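Roreo grip fault

The Roreo grip fault is a recurring failure in Roreo, the control software written by Todus for small tabletop robot arms. An arm affected by the fault records an object as released while its gripper is still holding it, then starts the next move with the object in its fingers. It was first logged in May at the Ametepe kitchen test site and traced to release 13 of the software.

Background

Ametepe uses play-kitchen counters for pick-and-place work, with light objects such as plastic food, bowls and cutlery. Roreo judges whether the gripper is open from the current drawn by the finger motor. Smooth, rounded objects proved the hardest for it to read – the fingers can close on them with little change in load.

Of 3776 logged runs, 13 ended with a false release. In 2 of these the arm swung back with the object still gripped and struck the wall behind the counter. No one was hurt, but a finger plate was bent.

Counter work with a red object, a steel bowl and a green cloth:

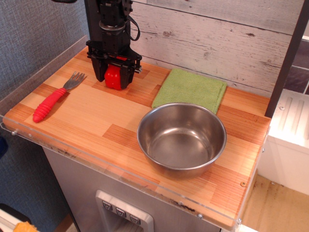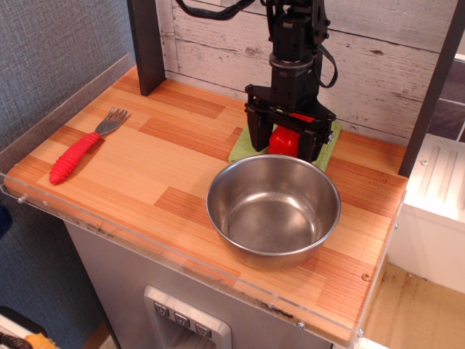
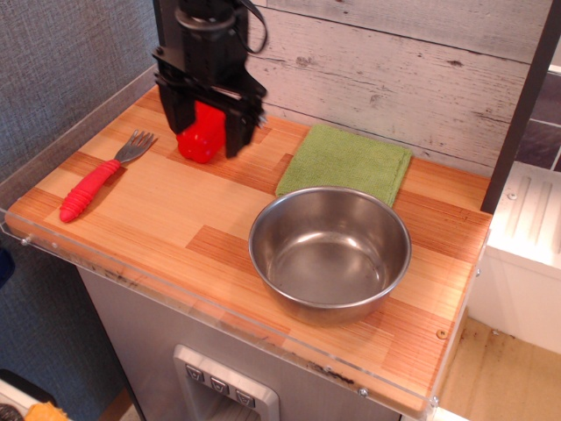 Nandini Poojary has disputed the usual account, arguing that the current reading was sound and that the real mistake lay in letting the arm move off without a second check. She wrote that "a stop of half a second would have caught every one of them".

Correction

Todus changed the release step so that the fingers must reach a set opening before the arm can lift. If they fail to do so after 7 tries, the arm halts and waits for an operator. The Oter controller, which shares part of the same code, received the change later. Older Oter units need it installed by hand.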